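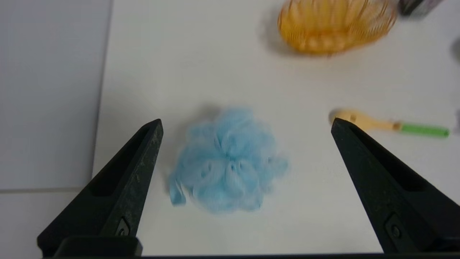
How long should you keep a bath pouf?

A month or two if it gets to dry out between showers, and rather less if it lives in a puddle at the end of the bath.

Small Things, Sorted (After a Fashion)
Words and pictures by Shahzad Ghumman

I moved into a flat in Urkmont with a bathroom the size of a generous wardrobe. It has one shelf. The shelf holds a toothbrush mug and a plant, and the plant was there when I arrived and gives every impression of having seniority. Everything else I own for the purposes of being clean has had to find accommodation elsewhere, and for the first winter elsewhere meant the side of the bath, the cistern, the windowsill and, for one long stretch, my gym bag.

In March I gave in and had a sort-out. I did it on the white table, which has the twin advantages of being near the window and showing up every speck of anything you put on it, so that you can't pretend. The general idea was to get the small stuff out in the open, decide what deserved to stay, and put the survivors in a basket. People who write about tidying make this sound like a spiritual event. Mine took most of a Tuesday evening and I had toast in the middle of it.

The pouf
Pale blue, netting, shaped like a carnation that has let itself go. I have never worked out what to call these. My mother calls it a scrunchie, the chemist calls it a body polisher, and I have heard "shower lily" used in a shop by a grown man. I've settled on pouf. A pouf is a long ribbon of mesh gathered in the middle, and if the string at the centre goes you find out just how long. I once had one give way in a hotel and it was like a magician's sleeve.

Looking after it is simple and dull. Rinse it until the water stops foaming, shake it hard, hang it somewhere with air. If it smells of anything at all, it goes. I've tried boiling one. I don't recommend boiling one.

The thing with the green handle
Pale wooden head, bright green handle, small enough to lose in a drawer. I have referred to it as a brush and as a spoon in the course of a single phone call. It is cheerful, though, and it earns its keep on looks, so it went in the pile marked "yes", where it has had no further duties.

If you are going to keep wooden things in a bathroom, keep them out of standing water and don't leave them lying flat on a wet ledge. Wood will put up with a good deal of splashing but it hates to sit in a puddle. A hook is better than a pot, and a pot with a hole in the bottom is better than a pot without one.

The basket
Woven, open and somewhere on the road between amber and orange, with the curvy sort of edge that catches on jumpers. I wanted something in a quiet oatmeal. I had a quiet oatmeal one in my hand at Ondik, in fact, and put it back to look at the price of a bath mat, and when I turned round a woman had it under her arm. So the orange one will do, and I have grown fond of it in the way you grow fond of a loud neighbour.

Open weave is the right choice for anything that gets damp. Plastic tubs look tidier and hold water like a pond. I had one from Seltov, a solid thing with a lid that shut with a very satisfying click, and what went on under the lid was a matter for science.

Choosing where it all goes
The rule I ended up with is that the basket lives outside the bathroom and comes in with me, like a bucket to the beach. It sounds feeble but it has made more difference than any amount of folding. Nothing is left on the side of the bath, so there is nothing to move when I clean the bath, and I have therefore been known to clean the bath.
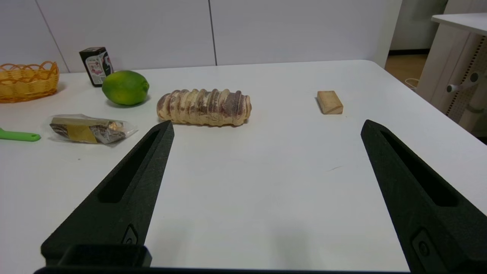
The drawback is that you have to remember it. I have stood under the water, soapless, shouting down the hall to an empty flat on more occasions than I'd like to see written down. Vaughan, who stays over when his trains go wrong, refuses to take part in the basket system at all and brings his own bar of soap in a sandwich bag. I've offered him a corner of the basket. He says he prefers his independence.

A few practical bits, seeing that people ask
Do the sorting in daylight if you can. Under the bathroom bulb everything looks a little bit grey and a little bit forgivable, and you'll keep things you shouldn't.

Put everything out before you throw any of it away. I did it the other way round the first time and binned a perfectly good nail brush, then came across the old one behind the pedal bin.

Don't buy the basket first. I know. I bought the basket first. It is bigger than it needed to be, and a basket with room in it gets filled, usually with hotel shampoo.

White tables want wiping straight after. Bath oil leaves a ring, and anything with a hard edge will leave you a little grey mark to remember it by if you drag it across. Lift, don't slide. I've been telling myself that since I bought the table.

Still to do
The windowsill, which I've been calling "phase two" so that it sounds like a plan. The cupboard under the sink, where there is a bottle of something with a child-proof cap that has proved equally effective on me. And the plant's side of the shelf, if it will agree to talks.

More in this gallery: The Hall Drawer / Tea Towels, a Reckoning / What Was Behind the Cooker

Page visits: 1,053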